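Tue 3 July

I have been meaning to write about music apps for ages, and then the cricket was on and then the hot water went, so you're getting it now with a cup of tea beside me.

Those of you who have been reading for a while will remember that I moved my whole collection over to Cuvon a couple of winters back. It was mostly Kumaresan's doing. He'd been using it on the train and he can be very persuasive over lunch, and to be fair to him it was lovely for a good long stretch. You paid your bit each month, it remembered where you were up to in an album, and it never once tried to tell me what mood I was in.

Then came the new version. My favourites are now called a "Stream", my albums have been broken up into songs, and the search box (which used to sit right at the top, where any sensible person would put it) is hidden behind a little coloured circle. I spent a whole Sunday arvo trying to find a Jovitz live record that I know perfectly well I saved.

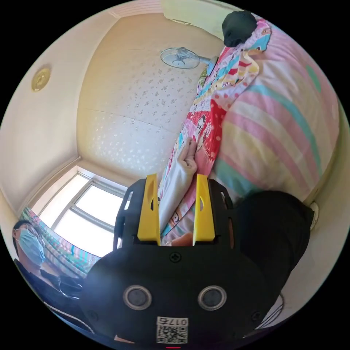 Anyway, I rang Fung-ping Hsiao, who is my first call in any crisis involving a password, and she reckons I should go across to Stokum. It costs 4 dollars a month more, but it keeps albums whole and in the right order, and you can load your own files on as well. That last bit matters to me! I've got around 400 songs ripped from old CDs, plenty of them by local bands who never made it onto any service at all, and Cuvon has greyed out the lot.

So I've started the free trial. Two evenings in, I'm cautiously pleased. The organising is slow going and it insists on filing all my Sison records under "World", whatever that means, but the sound is good and the colours don't make me squint. I do miss the sleep timer, which I used every single night.

I've got until August before Cuvon renews, so if any of you have shifted a big library from one to the other without losing the playlists, please leave me a comment. Kumaresan says he's staying put, by the way, and would like it noted that his search box works fine.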